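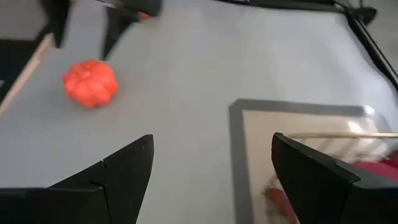 I've had the Broronon two-arm kit on loan for 15 days now, and my idea of what counts as a good evening has gone very odd. It comes from Drerkix, a small outfit in Bremgate, and for £311 a month you get a pair of arms, the software and someone on the phone who doesn't sigh at you. My favourite test piece is the lumpy red-orange thing (a pepper or a tomato, we can't agree in our house), mostly because it's such a swine to hold. All those shiny lobes! Smooth blocks are easy, but with this you have to think about where each pointed black fingertip is going, and with one arm reaching down from the far side while the other comes in from the front, you're forever minding the gap between them.

Setting up took me 46 minutes, and that includes a tea break and a hunt for the right screwdriver. The Pascual software is friendlier than I'd feared, with big buttons and plain words, though it did make me update it twice before it would do anything at all. I'm less keen on the cables. They're stiff, there are lots of them, and I'd pay extra for longer ones.

Would I rent it again? Yes, for a school club or a very patient hobbyist. The shortest hire is 8 weeks, so clear a good big table first and warn whoever normally eats at it.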